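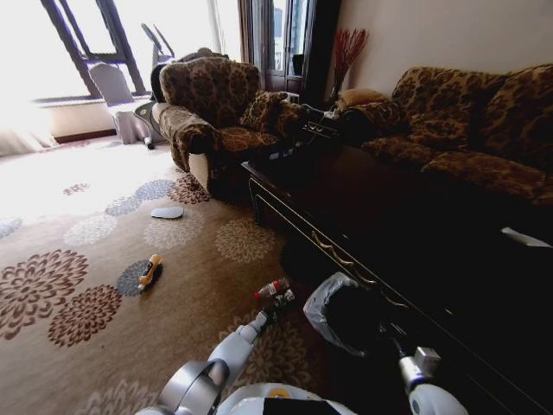
Wastebasket

A wastebasket is a small open container kept indoors for light trash, mostly paper, wrappers, tissues and the envelopes of bills one intends to deny having received. It is smaller than a garbage can, lives closer to people, and is expected to look as though it belongs with the furniture. It rarely does.

Name

American speakers use wastebasket, wastepaper basket and trash can more or less as the mood takes them. British speakers say bin and are done with it. The word basket dates from the days when most were woven from wicker or cane, a material well suited to holding paper and poorly suited to holding anything that drips. Later makers switched to sheet metal and then to plastic, but kept the word.

Early use

Paper was once too costly to throw out with any enthusiasm. Scraps were reused for notes, sold to rag and paper dealers, or fed to the stove. The wastebasket came into its own with the office, where cheap paper, the typewriter and the carbon copy made it possible for one clerk to ruin a great deal of material in a morning. Home use followed, first beside the writing desk and later in the bedroom, the bathroom and the living room, where it was generally hidden behind a chair.

Liners

For much of its history the wastebasket was emptied by turning it upside down. Whatever stuck to the bottom was considered part of the basket.
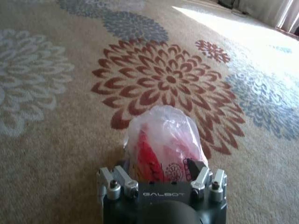

The thin plastic liner changed the job from tipping to tying. It also brought a new household habit, the hoarding of grocery bags, which fit nearly every wastebasket almost well enough. Purpose-made liners are sold by volume, while wastebaskets are often sold by looks, and matching the two is left to the buyer. The Brasden company tried to settle the matter with a basket whose rim took only Brasden liners, sold in rolls of 40. Buyers settled it the other way, with rubber bands.

Placement

Advice on where to put a wastebasket is plentiful and widely ignored. Pravesh Molefe's short guide The Tidy Room holds that a basket should stand within arm's reach of the place where trash is made. Karabo Hendricks, reviewing the guide on 5/13/21, replied that in her house this would require 1,265 of them.

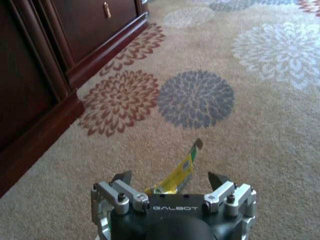
Living rooms are the hard case. A basket in plain view is thought to lower the tone, and a basket out of view fills up unnoticed until the smell of a banana peel gives it away. Furniture makers have offered baskets disguised as drums, stacks of books and, in the Osman catalog, an umbrella stand, which guests used for umbrellas.

Collecting

Older metal wastebaskets with printed scenes, such as hunting dogs, sailing ships and maps of the world with several countries since renamed, have a modest following. Esmaeil Ebrahimi's collection of 2,000, kept in a former shoe warehouse, is open to visitors in February. Dents lower the value of a piece, as does any sign that it was used for trash.

See also: Ashtray; Garbage disposal; Umbrella stand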